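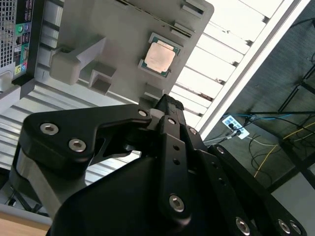
Fingertip up against the tray, processor sitting in its recess.

Uta Robotics Club — spring project gallery
Posted Jun 1, 2024 by Imelda Galang

Quick page before everyone vanishes for the summer. Only the one picture up so far, the rest are on Min-kyu's laptop and he's promised to send them. Notes are from my notebook, so sorry about the order.

What we set out to do: get the arm to handle computer parts without wrecking them. Brahim Ashour's idea, back in September. Old desktop parts, moulded trays to hold them, one gripper. Sounded like two weeks' work. Was not two weeks' work.

More on the picture at the top

The black plates and links are the gripper, silver hex-socket screws all over it. Every one of those has been out and back in at least once this year. If you borrow the hex keys PLEASE put them back in the tin.

The pad on the end of the finger has a textured, rubbery surface. Raluca Sandu spent most of a term on pads. Her test sheets are in the blue folder, worth a read if you're joining the gripper group.

Grey tray: ribs, clips, recesses, all sorts going on. Good for holding parts, a pain for planning a path, as there's always something sticking up where you'd like a finger to go. The processor is the bit with the copper-coloured top and the green round it. A few smudges on the top — wipe before the demo.

The back of a desktop tower is in the top left corner, green audio jack and all. Bench is the grooved aluminium one.

Who did what

Brahim — arm paths, and most of the arguing about arm paths.
Raluca — pads, finger links, the parts order from Trelliline (came in the end).
Min-kyu Na — camera code. Rewrote it over one weekend in spring and it has been much better behaved.
Jerome Baluyot — wiring, spares, log book. His handwriting is the only one we can all read.
Me — this page, the timetable, biscuits.

Where we've got to

Some 200 runs in the log book since we started writing them down properly. Approach to the tray is decent. Tilted trays are still the hard part, the finger wants to come in at the angle it learned first and you have to nudge the settings. Jerome has a list of seven things to fix and has crossed off five, so not bad.

We took a short version to the Waseck schools day and got a lot of questions from the younger ones, mostly "can it play chess". Not yet. Somebody want to take that on?

Next term

Memory sticks after processors, probably. Raluca wants to try a softer pad, Brahim wants to start the path planner again from scratch, we will have a vote on it. Room is the same, upstairs in the Mercado building, same time as before. New memebers welcome, no experience needed, bring a notebook and closed shoes.

More pictures when Min-kyu finds his charger.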